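Chapter 8
Where Things Are Kept: Storage, Stock, and the Cost of Waiting

Posted September 24, 2023
By the Jesetti Open Textbook editors

If you have ever bought the giant pack of paper towels because it was cheaper per roll, and then spent the next few months moving it from the closet to the garage and back again, you already know most of what this chapter has to teach. You saved a little money at the register. You paid for it in space, in bother, and perhaps in a stubbed toe. Businesses make this same bargain every day, on a much larger scale, and the people who run them often feel about their full shelves just as you felt about your paper towels - glad to have them, and a little tired of looking at them.

In the last chapter we followed goods as they moved: by truck, by rail, by ship, and by the last tired van of the evening. In this one we let them sit still. It may seem odd to give a whole chapter to things that are not going anywhere, but most goods spend far more of their lives waiting than traveling. A can of peaches might ride for two days and rest for five months. Somebody owns it during all that time, and somebody pays for the roof over it.

8.1 A small town and its hardware store

We will lean on one story through the chapter, so let us get comfortable with it now. The town of Skuvovby has one hardware store, called Tkachenko, on the road that leads down to the harbor. It sells nails, paint, rope, garden hose, canning jars, and a great many small brass fittings whose names only plumbers can remember. Its nearest supplier is in Fosau, across the water, and the supply boat comes once every 5 days when the weather is kind.

Think about what that boat schedule means for the store. If a customer comes in for a gallon of white paint the morning after the boat has left, and there is no white paint, that customer will have to wait for the next boat. She may be patient. She may also borrow a gallon from her brother-in-law, or decide that the porch looks fine after all, and then the sale is gone for good. So the store keeps extra paint in the back room. The extra paint is called safety stock, and you can think of it as the store's way of saying, "We don't know exactly what tomorrow will bring, but we would like to be ready for it."

Safety stock is comforting, and like most comforts it has a price. The store owner has to pay for the paint before anyone buys it. The back room has to be kept above freezing. Now and then a can rusts at the rim or a color falls out of fashion, and it goes to the bargain table by the door. When we add up all of these small costs, we get what is called the holding cost, and we will spend a good part of section 8.3 learning to work it out with nothing fancier than a pencil.

8.2 Why we store anything at all

There are several reasons, and they tend to overlap in real life, so please don't worry if your own examples fit in more than one place.

The first has to do with seasons. Tomatoes ripen when they ripen, and people want tomato sauce in the dead of winter. Canning jars work the other way around: the factory can make them all year, but the good people of Skuvovby want them in late summer and hardly at all after October. In the one case the making comes in a rush and the using is steady. In the other it is the making that is steady. Either way, something has to sit on a shelf in the middle.

The second is simple thrift. A full load usually costs less per item to ship than a half load, and a supplier will often knock a little off the price for a large order. Tkachenko once bought 3000 canning jars in a single order for this very reason, and we will see in the exercises whether it was a wise purchase. (You may want to make a guess now and write it in the margin. It is good fun to check later.)

The third reason is that work gets done in steps, and the steps rarely take the same amount of time. A factory may stamp a part in seconds and need minutes to paint it. Between the stamping and the painting, the parts pile up in bins, racks, and trays, and this in-between pile is called work in process. It is easy to forget about, being neither raw material nor finished goods, but it costs money to hold like everything else. 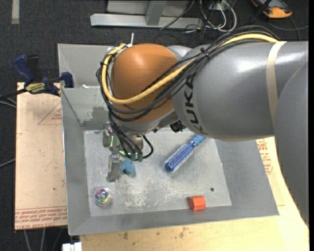
Figure 8.1 A gray metal bin with a large KUKA robot arm over it.

You can find in-between piles well outside of factories, once you begin looking. Bread dough rising under a towel is work in process. So is the stack of library books that have come back but not been shelved, and so, I am sorry to say, is the laundry in the dryer. Each has had some effort put into it already, and each is of no use to anyone until the next step is done.

8.3 Two questions every storekeeper asks

Nearly everything in the study of stock comes back to a pair of questions: how much should I order, and when should I order it? They sound alike, and beginners often mix them up, so let us take them slowly.

Suppose Tkachenko sells 8 coils of rope in the time between one boat and the next. If the owner waits until the shelf is bare before ordering, there will be no rope to sell until the new coils arrive. The order has to go out while there are still coils on the shelf, enough to cover the wait plus a bit of safety stock. The level at which the order goes out is called the reorder point. It answers the question of when.

The question of how much is a tug-of-war. Order a great deal at once and you pay the delivery fee less often, but your back room fills up. Order a little at a time and the back room stays tidy while the delivery fees mount. Somewhere between the two lies an amount that costs the least overall. If the delivery fee were $70, would you want large orders or small ones? And if the fee were dropped to $5, would you change your mind? Talk it over with a classmate before reading on - you will very likely reach the right answer by good sense alone, and the arithmetic in the next section will feel like an old friend.

Before you turn to that section, take a walk through your own kitchen and pick out one thing you always keep a spare of and one thing you never do. Write down how long it takes to get more of each. Keep the note handy, as the first exercise begins with it.

Related chapters

Chapter 6: Prices and the People Who Pay Them
Chapter 7: Goods on the Move
Chapter 9: Counting What You Have
Chapter 10: When the Shelf Is Empty
Workbook: The Skuvovby Ledger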